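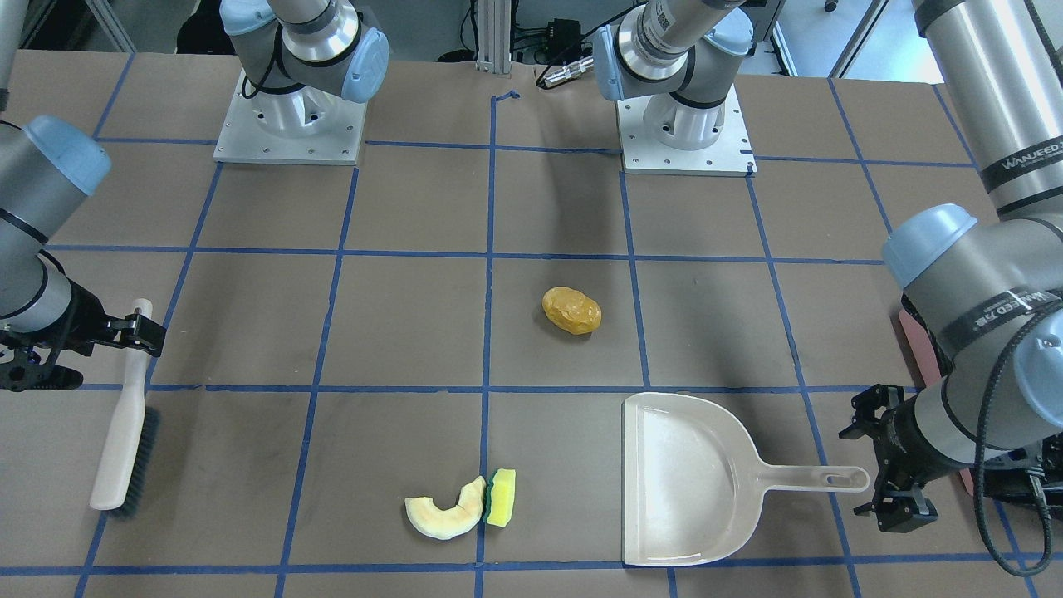 Contrato de manutenção para autorrefratómetro usado: vale a pena?

Fórum > Equipamento de consultório > Assistência e peças

lente_torta escreveu:
Bom dia a todos. Peço desculpa pelos erros, o português é a minha terceira língua. Em maio comprei para a nossa ótica um autorrefratómetro Irkeck 203, usado, com garantia do vendedor que já terminou. O aparelho mede bem, mas a impressora falha às vezes e o joystick tem uma pequena folga para a esquerda. A Drumell propõe um contrato anual de 500 euros, com uma visita de calibração e deslocação incluída. As peças são pagas à parte. Gostaria de saber se os colegas consideram este valor razoável para um aparelho com 8 anos.

optica_da_ria escreveu:
Para um 203 acho caro. Tive um durante muito tempo e a única coisa que lhe fiz foi limpar a janela de medição e trocar o rolo de papel. O joystick com folga é clássico desse modelo, aperta-se por baixo com uma chave sextavada e está resolvido. Guarda o dinheiro numa conta e chama o técnico quando for preciso.

prisma_base_in escreveu:
Discordo do colega de cima. O problema não é o joystick, é a calibração. Se o aparelho desviar um quarto de dioptria, não dás por isso no dia a dia, sobretudo se fizeres sempre a subjetiva por cima. Depois começam as lentes devolvidas e ninguém sabe porquê. Uma visita por ano com o olho-modelo e relatório assinado, para mim, é o mínimo.

optica_da_ria escreveu:
Olho-modelo também eu tenho na gaveta, veio na caixa. Meço todos os meses e aponto num caderno. Não preciso de pagar 500 euros para alguém fazer o mesmo.

lente_torta escreveu:
Agradeço as duas opiniões. O olho-modelo não veio com o meu aparelho, e o vendedor diz que nunca o recebeu. Perguntei à Pirihi pelo preço da peça original e ainda espero a resposta. Entretanto li com atenção o contrato da Drumell e encontrei dois pontos que me deixam com dúvida. O primeiro: o tempo de resposta é «o mais breve possível», sem prazo em horas nem em dias.

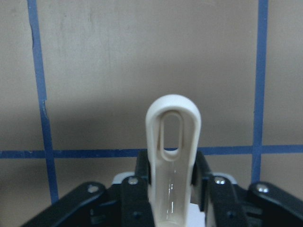 O segundo ponto é a renovação automática — se eu não avisar por escrito com dois meses de antecedência, fico obrigado a mais um ano. Não sei se isto é habitual em Portugal. No país onde trabalhei antes, o contrato acabava na data e assinava-se outro.

prisma_base_in escreveu:
A renovação automática é habitual, mas podes pedir para tirar. Eu pedi e tiraram. O prazo de resposta é que eu não deixava passar, pede por escrito que venham em dois dias úteis.

bancada4 escreveu:
Trabalhei em assistência, noutra casa. Três coisas soltas:
— A folga do joystick pode ser o parafuso, mas também pode ser a mola. Se for a mola, apertar piora.
— A impressora desse modelo falha muitas vezes por pó no sensor do papel. Pincel seco, nada de álcool.
— Se a placa principal avariar, já vi orçamentos de 3000 euros. Nenhum contrato sem peças te salva disso, e por esse valor compras outro usado.

optica_da_ria escreveu:
Essa da mola não sabia. No meu era mesmo o parafuso.

tonometria_utlow escreveu:
Estou com a Drumell há dois anos, para a lâmpada de fenda e o tonómetro. Vêm quando dizem que vêm, mas o relatório chega tarde e tive de o pedir duas vezes. Se juntares mais de um equipamento no contrato, fazem desconto. Tens frontofocómetro? Mete-o também.

lente_torta escreveu:
Tenho, sim, é um Irkeck manual e nunca foi verificado desde que abrimos. Vou pedir uma proposta para os dois, sem renovação automática e com prazo escrito. Já limpei o sensor do papel com um pincel e hoje imprimiu todas as medições da manhã. No joystick não vou tocar até a visita do técnico. Quando tiver a resposta da Pirihi, coloco aqui o preço do olho-modelo.

Contacto | Regras do fórum | © Fórum de Equipamento Ótico, todos os direitos reservados | Voltar ao topo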